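Community > Money & Markets > Investing Basics > Stocks and the economy

Why does a stock drop when the company just had a great quarter?

Posted by sorkumsaver

I'm pretty new to this and loving it so far, but something happened in November that has me scratching my head. I own a few shares of Brasteo in my retirement account. They reported earnings after the close, and everything in the report looked great to me – sales up, profit up, even a little bump in the dividend. I went to bed feeling like a genius. By the time I checked at lunch the next day the shares were down 6 percent!

Is this normal? Did I miss something in the report? I don't plan to sell, I'd just love to understand how good news can send a price down.

3 replies

toddenbull

Great thing to be curious about, and welcome! I remember how baffled I was the first time I saw this. The short version is that the price you saw before the report already had a good quarter baked in. Big investors spend weeks guessing what the numbers will be, and they buy ahead of time if they expect good ones. When the real numbers come out, the price moves on the gap between the guess and the result. Profit can be up nicely from last year and still come in 2 cents a share under what people were hoping for, and then down it goes.

The other piece is guidance. Scroll past the headline numbers and look for the part where the company talks about the next quarter or the full year. I own Hegarty, and they once had a terrific report with one sentence near the end saying orders were slowing down. The stock fell for two days straight. Now I read that section first, and it's the most fun part of the whole report once you get the hang of it!

If you can find the conference call, listen to it. The prepared part is kind of dry, but the analysts' questions are wonderful – you hear right away what they're worried about.

quietcoupon

buy the rumor sell the news. happens all the time, don't check at lunch
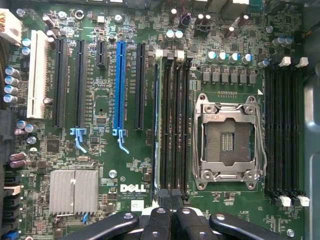
Does a drop like that mean I should wait before buying more?

It depends on why you own it. If the reasons you bought are still true after you read the report, a lower price gets you more shares for the same money. If the outlook changed, take your time and read it twice. I put in the same amount every month and let the good and bad days even out, and I sleep great.

hegartyfan391

Related discussions

What does "priced in" mean?
Where can I listen to an earnings call for free?
Do dividends go up when profits do?
Jobs report came out bad and my index fund went up
How to read a quarterly report in one sitting
Todden or Brasteo for a first stock?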